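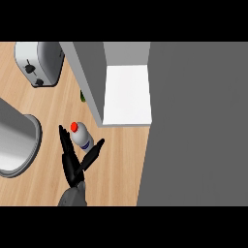 Figure 7.1 A small white bottle with a red cap at a wooden kitchen counter.

Chapter 7
What the Label Claims

Most of us read a food or cleaning label the way we read a street sign. We take in the word we were looking for and move on. Label writers know this, and a good deal of their craft goes into making sure the word we were looking for is the biggest one on the pack. This chapter is about the smaller words.

You will already have met, in Chapter 6, the difference between a statement that can be tested and one that can't. "Contains 200 mL" can be tested by anyone with a measuring jug. "Supports a healthy home" can't be tested by anybody, and I'd ask you to be suspicious of how often the second kind of statement is printed in larger type than the first. It costs the maker nothing to say and it is very hard to be caught out saying it.

Consider Wellov, a bench spray we will come back to several times. The front label says the product is "trusted in 1,079 kitchens". Students usually accept this figure without a murmur, and I suspect the final nine has a lot to do with it. A round thousand sounds like a guess. An odd number sounds as though somebody went out with a clipboard. But ask what would have to be true for the claim to be false. Does "trusted" mean bought once? Left under the sink? Handed out as a free sample? When Phúc Ngô wrote to the makers to find out, the reply said that the figure came from "customer engagement". He wrote again asking what that was and received a discount voucher.

The survey behind the label

Some claims do have a study under them, and these deserve a fairer hearing, though not a soft one. Hovero dishwashing liquid was advertised for several years as "preferred by four out of five households". The survey report, once Ngô got hold of it, ran to a page and a half. It had gone out to 204 households, every one of them already on the company's mailing list. They were asked whether they preferred Hovero to "an ordinary liquid", and the ordinary liquid was never named or supplied. It is difficult to see what a person could have been comparing it with, apart from a vague memory of something cheaper.

Note that no one in this story has told a lie. The households were asked and they answered. The proportion was worked out correctly. The trouble is in the distance between what was measured and what a shopper standing in the aisle will take it to mean, and the law on misleading conduct is largely an attempt to deal with that distance. Whether it does so very well is a question for Section 7.4, and I should warn you now that I am not convinced.
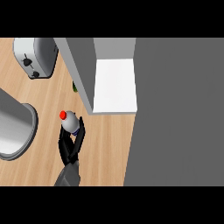

Claims about energy use bring a different set of problems, as the test and the household rarely resemble one another. A laboratory runs an appliance alone, on a fixed cycle, in a room held at a steady temperature. At home, habits get in the way. Take a toaster on a wooden counter, pale silvery white on top and much like any other at a glance. A sticker promising that such a thing is "up to 5 per cent more efficient" leaves out everything you would need to judge it. More efficient than which model? Over how many slices, and at what setting? The words "up to" also allow for no improvement whatever, and a careful reader should assume that they were chosen for that purpose until shown otherwise.

Setico, a maker of small appliances, defended wording of this sort by arguing that consumers "understand the language of advertising". It is a popular defence and a peculiar one. If shoppers discount the claim entirely, the company is paying to print something useless. If they don't, some of them are being misled.

Before you read on

Choose a product from your own cupboard and copy out every word on it, including the fine print near the barcode. Underline the statements you could check yourself. Circle those that only the maker could check. Whatever is left over, bring to class.

Key terms in this chapter: testable claim, puffery, comparator, sampling frame, qualified claim, misleading by omission.

The first case study, on Kashindye coffee and the meaning of "farmer friendly", begins on the next page.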